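**drultwood** — Wednesday

Refurbishing an old tower. The drive is still in the blue caddy. Is the blue SATA cable worth replacing while the case is open? Power-on hours read 3398.

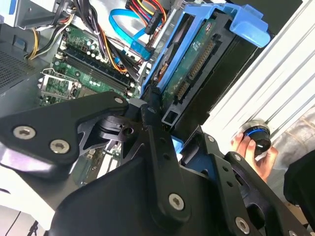 *Case open, drive in caddy, connector side showing.*

**sisotlow**

Replace it. Flat cables fatigue at the bend.

**Song35**

Disagree. Check the CRC error count in SMART first. If it's zero, the cable is fine. I'd deal with the black and yellow power wires draped over the board before anything else.

**sisotlow**

CRC only logs errors that already happened. A cable costs less than the time spent reading the log.

**drultwood**

CRC count is 0. Reallocated sectors also 0.

**Song35**

Then leave it. Route the power bundle clear of the memory slots and refit the caddy.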